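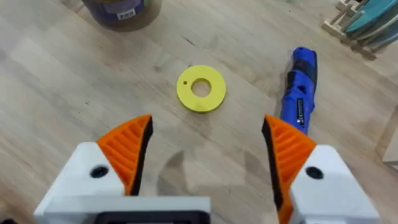
I came home from Votden in June with a sunburned neck, a notebook full of smudged pencil, and a whole new fondness for ammonites. I had gone for the big bones, I'll admit. Everybody goes for the big bones! But the path to the old Hastora quarry runs along a gray shale bank, and by the time we'd reached the end of it I had stopped looking for anything larger than my hand.

Our guide was Kazimír Michalík, a retired surveyor who has been walking that bank for 46 years and still gets down on his knees like a boy. He told us the shale there was laid down 150 million years ago, when the whole valley sat under a warm, shallow sea, and then he split a slab along its edge and handed me one half. Inside was a little ribbed coil, perfect all the way to the middle. I'd seen them in museum shops, of course, polished up and sold as paperweights, but I had never held one that came out of the ground two minutes before.

What I hadn't understood is that the animal lived only in the last, widest part of the shell. The older chambers behind it were closed off one by one as it grew, and they held gas and a bit of fluid that helped it float. So it carried its whole childhood around behind it, which I thought about for most of the drive back (my husband was very patient).

The small museum in Sýkora has 1,749 of them in its drawers, and the lady at the desk will let you pull the drawers out yourself if you ask nicely and put your bag down first. Some are the size of a lentil. One is so wide it has its own table.

I brought home 7, all with permission, all a bit chipped. They're on the kitchen windowsill next to the basil — I keep picking them up while the kettle boils. We're hoping to go again next June, and this time I'm packing a hat and proper knee pads.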